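Pre-run software checklist, two-arm suturing bench, with comments
Controller build 239, perception build 139
Checked by: Kazimír Michalík
Day: Monday, first session

1. Emergency stop, both arms. PASS
Pressed and released for each arm, and the planner dropped to idle both times. Thank you to whoever moved the button closer to the chair, it is so much nicer to reach.

2. Joint limits loaded from the Movton config. PASS
Left and right files match the ones in the repository. Please don't edit them on the bench machine, even for a quick try – make a branch and I will happily review it the same day.

3. Hand-eye calibration. PASS WITH COMMENT
Right arm fine. The left arm was over our limit on the first attempt and came in under it on the second, so I kept the second and saved both logs in the Killinon folder for anyone who wants to compare.

4. Needle pose estimate. PASS
The overlay sat on the curve of the needle in all 9 test poses. It still gets jumpy when the polished wrist throws a highlight right beside the needle, and I'd love to see the glare mask from the Emura branch merged before we do longer runs.

5. Thread tracking. OPEN
I'm leaving this one open, and I'm sorry to be a nuisance about it! The tracker wants to treat all the black thread in view as a single strand, and once a strand fades into the dark border it guesses where the rest has gone. The planner then believes that guess a little too readily. Until the confidence cutoff is in, please step through each throw by hand and look at the live view before you approve the motion.
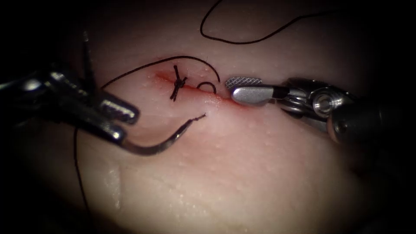 Item 5, camera view: knot over the incision, small loop to its right, needle in the left driver.

6. Tool collision margin. PASS
Margin set to 2 mm between the jaws in simulation, and the planner refused the path I drew through it on purpose. Good behavior.

7. Grip force ceiling. PASS
Read back from both drivers after a restart, and the values held.

8. Logging and clock sync. PASS WITH COMMENT
All streams are recording. The Kohlhase time server was slow to answer at startup, so give it a moment before you press record.

Result: cleared for supervised runs only. Autonomous throws stay locked until item 5 is closed and I've signed it again.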